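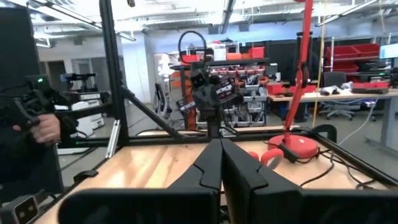 La mesa de madera clara con la lámpara roja.

Acta de la reunión sobre el mobiliario y el orden de la sala de trabajo
Mes: abril
Inicio: 16:10
Preside: Gönül Dönmez
Redacta el acta: Müzeyyen Oral
Asisten también dos personas del turno de mañana y una persona de compras.

1. Acta anterior
Se lee el acta de marzo y queda aprobada con una corrección: en el punto 3 decía "estante" y debe decir "cajonera". La corrección la hago yo misma en la carpeta compartida.

2. La mesa
Gönül Dönmez explica que la mesa se queda en el lugar donde está. En la reunión de marzo se había hablado de cambiarla por el modelo Cavis, que es más ancho, pero el presupuesto recibido sube a 2.000 euros con el transporte y no hay dinero para esto antes del verano. Una persona del turno de mañana recuerda que el tablero de madera está en buen estado y que solamente pide una mano de aceite. Se acuerda aceitar el tablero y no pedir más presupuestos hasta septiembre.
Se discute también la estructura negra alrededor del tablero. El poste alto del lado izquierdo molesta un poco cuando se limpia, sobre todo en el rincón, pero todos están de acuerdo en que no se desmonta. Quien limpia debe pasar el paño también por los rieles, donde se junta el polvo.

3. La lámpara roja
Es el punto que tomó más tiempo. La lámpara está en el lado derecho de la mesa y sus compañeros del turno de mañana la encuentran bien allí. La persona de compras propone sustituirla por una lámpara Neltico con pinza, que se fija al riel y no ocupa sitio con la base. El precio es de 40 euros. Müzeyyen Oral (yo) opina que la base redonda ocupa poco y que la lámpara actual se puede mover de un lado a otro, cosa que con la pinza es más incómoda. Se vota: cuatro a favor de conservarla, uno en contra. La lámpara se queda.

4. Los cables
Hay cables negros sobre la madera que van de la base de la lámpara hacia el riel derecho. Se acuerda recogerlos por debajo del riel con cintas de velcro – no con bridas de plástico, que después hay que cortar. Del armario se tomarán las cintas que sobraron del pedido a Kocabaş. Si no alcanzan, se avisa a compras.

5. Tazas y objetos personales
Gönül Dönmez pide otra vez que las tazas no se dejen sobre la mesa. Para beber hay sitio en la mesita junto a la puerta. Se pregunta si se puede hacer una excepción con las botellas cerradas y se decide que sí, siempre que estén en el suelo. El cartel con esta norma se imprime de nuevo, con letra más grande.

6. Compras pequeñas
Se aprueba una bandeja Pedideck para guardar el material menudo, y también aceite para madera y paños. El total de la factura no debe pasar de 252 euros. Se piden 2 bandejas si el precio lo permite – en caso contrario, una sola.

7. Ruegos y preguntas
Se pregunta por la llave del armario, que falta desde hace semanas. La copia está en el cajón de recepción y se puede pedir allí hasta las 18:00.
La persona de compras pide que las solicitudes se le envíen por escrito y no en el pasillo.

Tareas
Aceitar el tablero: turno de mañana.
Recoger los cables: Müzeyyen Oral.
Imprimir el cartel: Gönül Dönmez.
Pedir bandeja, aceite y paños: compras.

La próxima reunión será en mayo, a la misma hora. Se cierra la sesión a las 17:05.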